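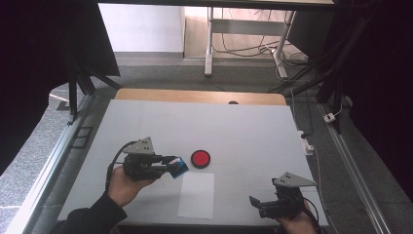
Esther Tanui asked at the last meeting why the girls at Wakum train less often than the boys at Larby, when both groups are paid from the same grant. She was right to ask, and we have changed the schedule. Until March the Wakum girls had one session a week. Now they have two, on the same kind of pitch and with a qualified coach each time.

Report on the youth football program, status on 2018-07-25

Players. We have 229 registered players under 16 in the four clubs (Larby, Wakum, Aoun and Pusus). Aoun grew the most. Pusus lost its under-12 team in spring, when the coach moved away, and the remaining boys play with Aoun until we find a new coach. We have spoken with two candidates.

Money. From the second payment of 3,764 euros we have used around 3,000. The largest part went to pitch rental and the referees. Transport was more expensive than we planned, as Larby had five away matches in a row and the small bus was not enough for them. We ask for your permission to move 1,000 euros from the equipment line to the transport line in the next period. The total amount of the grant stays the same.

Matches. The under-14 team of Larby finished third in the district league. Two of their players were invited to a regional selection camp, and one of them was offered a place at an academy. The family has not decided yet. If he goes, the club will receive a small training compensation, and we would like to know if it must be reported to you as income.

Still open: the goals in Aoun need new nets before the season, and the insurance paper for Pusus has not arrived. We will send you a copy when we have it.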